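Search this site Enter keywords

Changing drive caddies with the Tristico cell: bench procedure for technicians

Until February, drive changes at the Wirkix refurbishing shop were done by hand, up to 200 per shift. The arm now handles the caddies. The technician stages the chassis, watches the grip and signs off the result.

1. Log the chassis number and load the program for that model. Marín and Stuven chassis use separate programs.

2. Set arm speed to 800 for the first caddy. Do not go to 2,000 until one full cycle has passed inspection.

3. Start the pick and pause it with the caddy in the jaws. Check the grip on the bracket — the jaws must not bear on the circuit board. 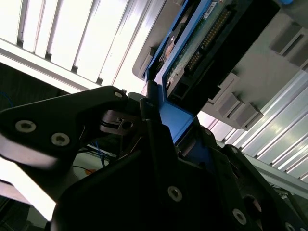 Blue bracket held in the gripper, circuit board and gold pins exposed.

4. Resume. If the arm stops with fault 138, press Hold and reseat the caddy by hand. Do not clear the fault first.

5. Pause again at the chassis panel. Compare the angle of the caddy with the angle of the slot before allowing further travel.

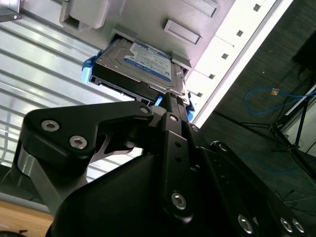

Hard drive in its black caddy, partly inserted in the chassis panel.

6. Record the result and your initials. The log no longer measures drives per technician — it records faults and who resolved them.

Staff moving over from the manual bench work two shifts beside Marcelino Nieto before running the cell alone. Manual changes remain on the rota one morning a week.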